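Rirkico Waste Heat Scheme

The Rirkico Waste Heat Scheme is a district heating network that warms homes and public buildings with heat recovered from the laundries of Hedelach Hospital. It serves 200 flats, a primary school and the hospital's own administrative wing, which was connected last and complained first.

Background

Hedelach Hospital washes its linen on site, and for decades sent the hot water straight down the drain. The waste was first measured by Amarachi Olaniyan, then a junior engineer in the estates office, who had been asked to find out why the snow never settled on the staff car park. Her report recommended a heat exchanger. It was received with interest and placed in a cupboard.

A rise in gas prices brought it out again. The housing association Tijani, whose blocks stand across the road from the laundry, offered to share the cost of the pipework in return for a fixed tariff.

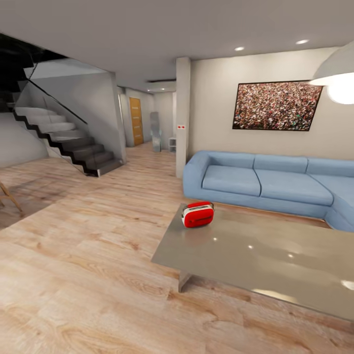 Design

Waste water passes through 4 plate exchangers in the laundry basement. The recovered heat is raised to a useful temperature by a pair of heat pumps made by Lastov, and then sent round a closed loop of insulated pipe. Lint proved the chief difficulty. The original filters were specified for ordinary waste water and were overwhelmed by hospital blankets within a month, after which a self-cleaning drum filter was fitted at a cost the annual report describes as "modest".

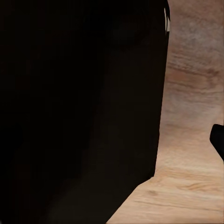
A gas boiler remains in place for cold spells and for public holidays, when the laundry closes and the supply of dirty sheets dries up. Early plans had assumed that linen would be washed evenly through the year.

Results

Gas use in the connected flats fell by 38 per cent in the first full year. The hospital's own saving has been harder to state, as the laundry's meter was found to be recording the canteen as well.

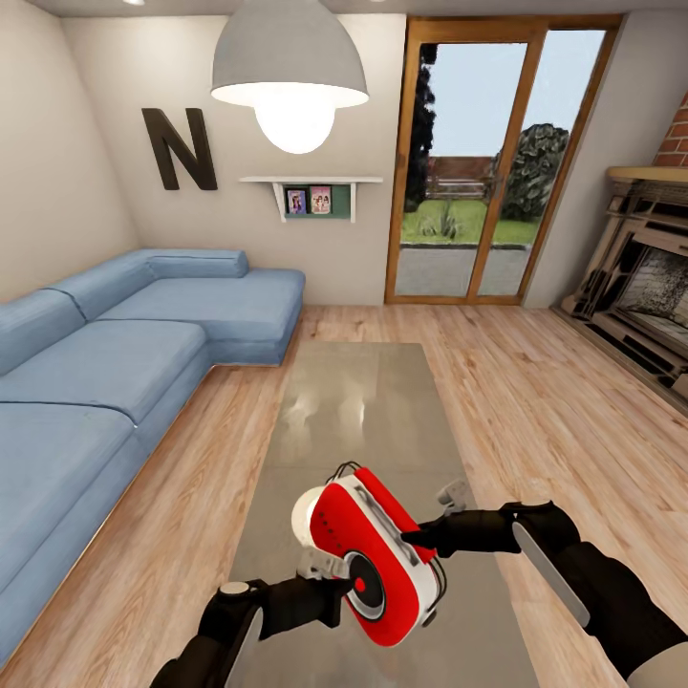

Hedelach Hospital Estates and Energy Department

Day-to-day running rests with the department, led since the second phase by Amarachi Akpan. The two Amarachis are often confused in local coverage, and at least one award has been engraved with half of each name.

Reception

Tenants have generally welcomed the scheme, chiefly for its bills. A persistent rumour that the radiators smell of starch was investigated one April and dismissed, the two water circuits being entirely separate.

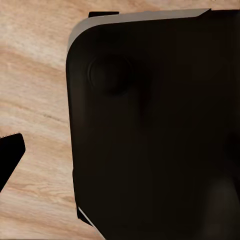 Critics have pointed out that the greener course would be to wash at lower temperatures, leaving less heat to recover. The department accepts this in principle. A trial of cooler washing for staff uniforms is under way, and Tijani has asked to be kept informed.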